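Notes for the talk on small storage, spring meeting

Slot is 25 minutes if the host is brisk and 15 if the host tells the story about the ferry. Plan for 15. Anything marked SKIP can go.

Opening

Say good evening. Don't ask if they can hear me at the back. Last year they said no and it took a while to recover.

Start with the drawer. Everybody in the room has the drawer. Mine has a padlock with no key, a key with no padlock, and a takeout menu for a place that closed while I was still in my first apartment. Pause. Let them think about their own drawer. They will look slightly hunted.

Then the claim, said plainly: most homes have enough storage and keep it in the wrong place. The tape lives in the closet and gets used at the kitchen table. So the tape ends up on the kitchen table, and then we call the person who left it there messy. In my house that person is me, and I have been called worse.

Slide 2: the count

I wrote down every object I picked up in my apartment over one week in April. The total was 293 different things. Wait for the murmur. If there's no murmur, keep going as if there had been.

Of those, 131 were put back somewhere other than where I found them. I'm a person who gives talks about this. Let that sit for a second, then get off it before somebody does the math on my fee.

The useful part is which things wandered. Pans didn't. Coats didn't. Scissors, pens, tape, chargers, lip balm, the little screwdriver: all over the place. Small things that get used for under a minute. The walk back to the proper home takes longer than the job did, and I'm not going to walk down a hallway to return a pen like it's a library book.

Slide 3: the wall

Main point of the evening, so slow down. Flat surfaces fill up. A shelf is a flat surface with ambitions. The wall is the one part of a small room that doesn't invite you to dump the mail on it.

Talk about wire mesh. It's cheap, it weighs very little, and you can see through it, so things don't go to the back and die. Compartments with slanted dividers for the things that flop. A plain basket hung off a rail for the things that roll. Ties will do for hanging it if the load is light. Please don't hang a cast iron pan from a zip tie. A man in Prirberg did and brought me the pan to look at.

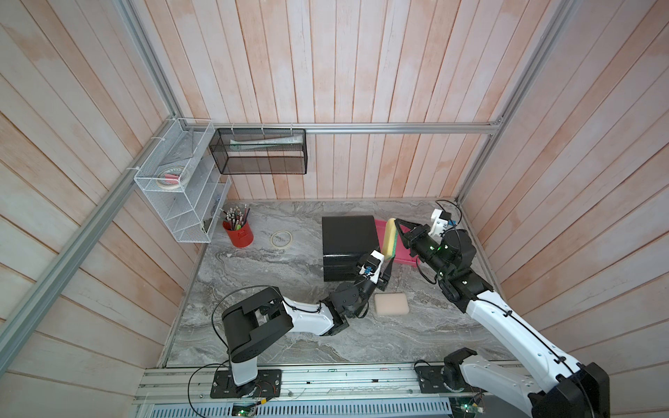
Pascual Gaete
Speaker and household organizer, formerly of the Valdebenito hardware counter

Leave the slide up while I talk about tubes. The white tube in the black basket is my favorite kind of object to argue about. Tubes don't stand, they don't stack, and in a drawer they slide under everything else and wait. Lay one down at full length in a narrow basket and it has no more ideas. Same with glue, hand cream, caulk, whatever you squeeze.

Then the roll of tape on the upper shelf of the white organizer. I like tape high. Children have strong views about tape and should be made to work for it.

Don't read the slide out to them. They have eyes. I did this in Zasska and a woman in the second row finished my sentences.

Slide 4: rules, such as they are

Keep it within arm's reach of where you use it. If you have to take a step, fine. If you have to take five, you've built a museum.

One kind of thing to a compartment. Two kinds if they go to the same job. Batteries and birthday candles is where it starts going wrong, although I understand how it happens.

Leave a space empty. People hate this one. They've paid for the compartment and they want it earning its keep. But something is coming into the house tomorrow, it always is, and it will need somewhere to go that isn't the chair.

Labels. I'm against them in a home and I know this costs me friends. With open mesh you can see the scissors. A label saying SCISSORS is mostly useful when the scissors are gone, as a kind of headstone.

SKIP if short: the Winier story. I spent a winter fitting out the hall closet of a couple in Winier who wanted a place for everything. We got to 162 places. They were delighted. I went back in the spring and they were keeping everything on the bench by the front door, and the closet looked wonderful. They showed it to guests. I charged them for the visit and learned quite a lot, which seems the wrong way around.

Slide 5: where it goes wrong

Buying the baskets first. Everyone does this. You come home with a set of matching baskets and then walk around looking for things that fit in them, and by dinner you own a basket of corks.

Do it in the other order. Put a shoebox where the clutter lands and leave it there until you're sick of looking at it. Tip it out. Whatever's in there is what you need storage for, and the size of the heap is the size of basket to buy. The shoebox is free and ugly, so you won't be tempted to keep it. (I have kept mine. Don't mention this.)

Second mistake: hanging things at the height where they look good. Hold a pen, shut your eyes, put your hand out where you'd want to drop it. Mark that spot. It will be lower than you think and a bit to the right if you're right-handed. It will look odd from the doorway. You don't live in the doorway.

Third mistake is tidying other people's things for them. No slide for this. I have a longer version, but my sister may be in the audience.

Questions

Somebody will ask about cables. Answer: one loop, one tie, one basket, and throw out any that fit a phone you no longer own. They won't. Neither have I.

Somebody will ask about renting and holes in walls. Say tension rails, or hooks over the top of a door, and read the lease. Don't give an opinion on landlords, it ate the whole session last time.

If there are no questions, ask who has the padlock that fits my key.

Thank the host. Take the clicker out of my pocket before leaving. I still have the one from Zasska, it's in the drawer.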